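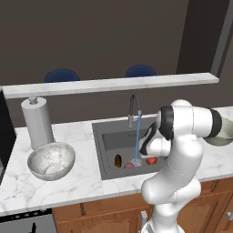

Progress report to the Cendent fund: relationship self-help books, reader follow-up

Prepared by Nazmiye Soylu, Hullville office

You asked whether the couples' workbook and the four other titles on our list do what their back covers promise. We are five months in and I would not yet say yes to any of them.

The store listings are full of praise. I give that little weight. Most reviews are posted within days of purchase, and a good many reviewers mention that they haven't finished the book. Subbarao Gowda read 997 of them for us and found 29 that described anything the reader did differently at home or at work.
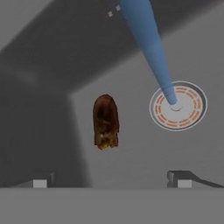
CULLPORT, 24/03/2026

The second reading group has met twice. Chandrasekhar Annamalai leads it and likes the workbook more than I do. His members enjoy the chapter on listening. They skip the one on "raising your expectations," and two of them told him it read like a sales talk. I agree with them.

Ilgın Akgül's follow-up calls are behind. The publisher's own survey, which we were offered in place of the calls, only went to people who had already bought the sequel. I turned it down.

Spending is within budget, apart from postage. The next payment is due when the calls are done, and I'd ask you to hold it until then. Fereshteh Khosravi has the receipts.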